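What Is an E-book, and How Does a Whole Story Fit Inside a File?

A page for curious readers aged seven to eleven, from the Lurnstead Children's Library
Written by Bernadette Hamel

Hello again, and welcome back to the reading corner! Last time we talked about how paper books are sewn and glued, and so many of you wrote in afterwards to ask about the other sort of book, the sort you read on a screen, that I promised I would have a go at explaining it. Get yourself comfortable, fetch a snack if you are allowed one, and we'll begin.
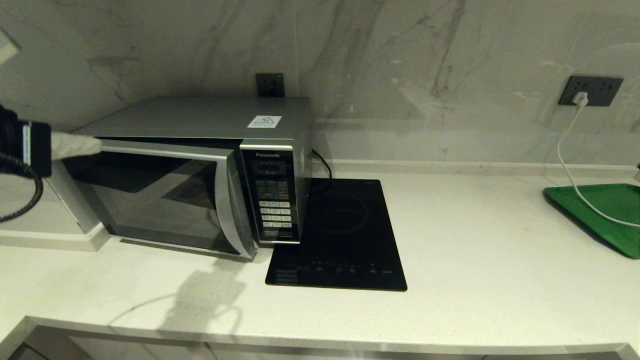
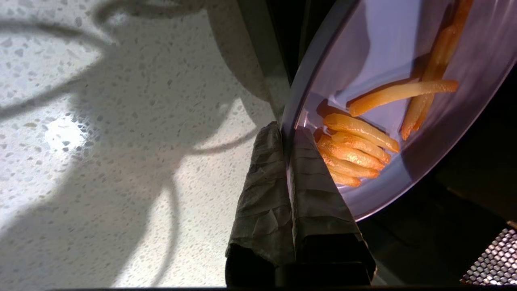 Let's start with a question that Aqeel Bugti sent me on a very nicely decorated postcard. He asked, "Where do the words go when you switch the tablet off?" I have been thinking about that ever since, and I like it very much, so we shall use it to find our way through.

First of all, what is a file?

A file is a bundle of information that a computer keeps together under one name. A drawing you make on the computer is a file. A song is a file. A message you have typed to your gran and saved for later is a file as well. And an e-book is a file too, with all the words of the story tucked inside it, and usually the cover and the pictures along with them.

Computers don't know letters the way you and I do. They only keep numbers, so each letter has a number that stands for it. In the list that most computers use, capital A is 65, capital B is 66, and so on down the alphabet. Small letters have their own numbers, and so do full stops and question marks, and even the gap between two words has one! When you open a story, the computer reads along the numbers very quickly and draws the right letter for each one.

So, Aqeel, when you switch the tablet off, the letters vanish from the screen, but the numbers stay safely in the tablet's memory. When you switch it on again and open your book, the letters are all drawn afresh.

Why do some e-books have pages that stay still?

You may have noticed that there are different kinds of e-book. Two of the ones you will meet most often are called PDF and EPUB (you say that second one "ee-pub").

A PDF is rather like a photocopy of a printed book. Every word has its own place on the page and there it stays. If the picture of the dragon is in the bottom corner, it will be in the bottom corner on a big computer, and in the bottom corner on a small phone, only much, much tinier. That is lovely for comics, maps and music, where things need to be exactly where the artist put them.

Most EPUBs are more like water being poured into a jug. The words flow to fit whatever screen you have. Make the letters bigger and fewer of them fit on each page, so the book grows more pages. I tried this with The Ferryman of Sodov, which is one of my favourites. With small letters my reader said it had 314 pages, and when I made the letters nice and large it said 581. Not a single word had been added! My friend Liliana Caruso, who reads everything in the very largest letters because her eyes get tired, says it makes her feel like a champion reader.

What does downloading mean?

Downloading means copying a file from another computer, which might be a very long way away, on to yours. The file doesn't travel in one lump. It is chopped into little pieces called packets, and each packet carries a label saying where it is going. They may even go by different routes, and your computer puts them back in order when they arrive.

The library's own e-book shelf is called Uvametti, and it has 1,818 titles on it, of which 430 are for children. When you borrow one, a copy comes down to your tablet for three weeks and then it closes itself. You can't be late bringing it back, however hard you try.

Is every book on the internet free to take?

This is a part where I must be a little bit serious. Somebody has to write a book, and that can take years. The person who writes it has a right to decide who may copy it, and that right is called copyright. It lasts for the whole of the writer's life and, in this country, usually for 70 years more. After that, anyone may copy the story and share it. We say then that the book is in the public domain.

Some websites promise you any book you like, free, this very minute. Quite often they don't have permission, and now and then the file is not a book at all but something nasty that can upset your computer. Before you press a download button, please do ask a grown-up to look at the page with you. These are good things to check together:

Does the website say who runs it?
Is the writer's name on the book?
Does it want your name, your address or your birthday? (Stop there if it does!)
Could you borrow the same book from the library?

A few words to keep

File: a bundle of information with a name.
Format: the way a file is arranged inside, such as PDF or EPUB.
Packet: one small piece of a file on its journey.
Copyright: the right to decide who may copy something you have made.

Something to try

Write your name in numbers, using 65 for A, 66 for B and 67 for C, all the way along to 90 for Z. Then write a secret message to a friend the same way - keep it short, it takes longer than you would think. Séverine Jacquet and I spent most of a tea break over one that only said GOOD MORNING.

If you would like your message on the reading corner wall, bring it to the front desk by Tue 20 February. In March we shall be finding out how an audiobook is made, so send me your questions about that as well, on a postcard if you possibly can.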